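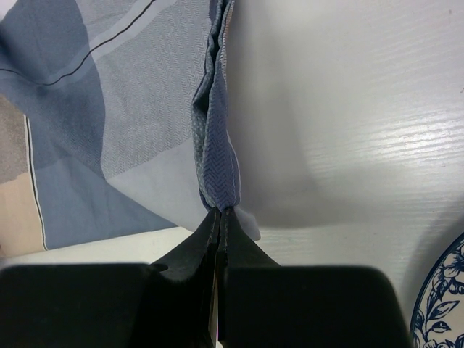
Speaker notes: Reopening the Island Route
Session for lodging and ferry operators, Grarnham Visitor Office
Speaker: Rhona Nisbet

Opening

Good afternoon, and thank you to the Grarnham Visitor Office for the invitation. I have been asked to speak for 25 minutes on how small island destinations handled visitors in the first two seasons after the travel restrictions of 2020, and on what our members should keep in place for future interruptions.

I will draw mainly on the Unent review, which my office completed in February. Printed copies are on the table by the door. Please take one per business, as we are short of them.

(Slide 2: map of the route)

For those who do not know Unent, it is a single island with one harbor, one paved road and a winter ferry that takes 76 passengers. In an ordinary July the island has 800 visitor beds. In the first summer of reopening, it offered 248. The rest stayed closed by choice of the owners or could not meet the cleaning interval then in force.

The ferry

The first difficulty was the boat. The operator cut the number of seats sold on each crossing, and the reduced figure was announced before the lodging owners had been told. Guests who held confirmed rooms found that they could not reach them. Guests who held ferry tickets found that they had nowhere to stay. Both groups telephoned the harbor office, which had one line.

Rory MacKinnon, who was then harbor manager, kept a written log of those calls. He has allowed us to quote from it. (Read the two entries on page 9. Do not read the third.)

The change that helped most was a shared booking sheet, updated at 6 each evening, showing seats against beds for the next fortnight. It was a plain spreadsheet. Any member could read it and only the harbor office could write to it. We recommend that every route represented in this room prepare such a sheet now and test it once a year, before Easter if possible.

(Pause for the ferry operators. If the question of ticket software is raised, refer it to the afternoon session with Annag MacKinnon.)

Cancellations and refunds

I would ask members to look closely at their own terms. The review examined the booking conditions of every lodging on Unent that would share them. Many said nothing at all on what would happen if the island itself closed. Some promised a refund within a set number of days, and the owners did not have the money on hand when the day came.

Our advice is as follows. State in one paragraph what the guest receives if the crossing is withdrawn. State separately what the guest receives if the guest decides not to travel. Keep deposits in an account apart from daily income until the guest has arrived. Where credit is offered in place of money, give it an end date and print that date on the confirmation.

Desta Berhe of the Mendes guesthouse took a different view, and I promised to report it fairly. The guesthouse offered no refunds in the first season but moved every booking as often as the guest asked, without charge. Most of its guests came in the end, one party after four changes of date. The work of moving the bookings was considerable - a clerk was kept on through the winter for it - and the review does not recommend the practice to a business with fewer than two office staff.

(Slide 5: Bornholm)

A comparison

Members often ask about Bornholm, and I include one slide for that reason. It is a far larger place, with an airport and a resident population that supports its restaurants outside the season. I would be cautious in carrying lessons across. The point I take from our visit is a modest one: information for travelers should be kept in one place, carry the time of its last change, and be written in the languages the guests use.

Residents

Ülle Tamošiūnaitė led the part of the review concerned with residents. Her interviews show that opinion on the island was divided, and remained so after the second season. Shopkeepers wanted an earlier opening. Households with elderly members wanted a later one. The strongest complaint on either side was that dates were published on the mainland first.

Since then, notices have gone up at the harbor and the school on the morning of the day before they are released to the press. I ask members to follow the same order.

(If time is short, omit the next paragraph.)

The review also covers waste collection and the water supply, both of which were affected by guests staying longer than usual. The figures are in the second appendix.

Questions

Take questions for ten minutes. Repeat each question into the microphone for those listening from the ferry terminal. Requests for the full interview material should go to the office in writing.

Tea is served in the lower hall. The afternoon session begins at 3:15.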